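Home Docs Datasets Budget notes Contact

Filed under: data cards, hand-held grippers, kit planning

# Avutik bedroom cloth set: what we bought and what we'd buy next

Hi, I'm Liliana Ruggiero and I look after the shopping list for Avutik. People keep asking me what it costs in kit to record folding and tidying at home, so I've put the buying notes in with the data card (sorry if you only came for the file list!).

## What's in it

- 237 episodes, all cloth handling on beds
- recorded with hand-held grippers, no arm needed
- 30 frames a second

## Grippers

We own 2 grippers, both from Hetberg. I wanted three, but the third would have eaten the storage money, and I'd still make the same choice. Get the version with parallel jaws and padded inner faces if you're doing clothes or bedding. Ask for the pads as a separate line on the quote, as you'll be reordering them long before anything else.

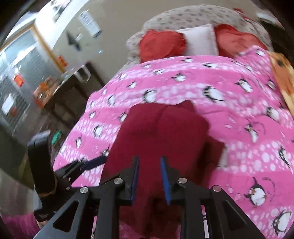 *Gripper with blue jaw pads, dark red cloth on the penguin comforter.*

## Spares and the rest

Raltetti sells pads in packs of 8, and I now order two packs at the start of a project. Verstraete was cheaper per pad but slow, and a week of waiting costs more than the saving. Budget for a second memory card per gripper too – I forgot, and July was a bit of a scramble.

## Planned

- a third gripper, if the autumn money comes through
- a proper carry case (the rucksack is on its last legs)
- more homes, same kit

Quotes go out on Monday, so if you want to share an order with us, drop me a line before then.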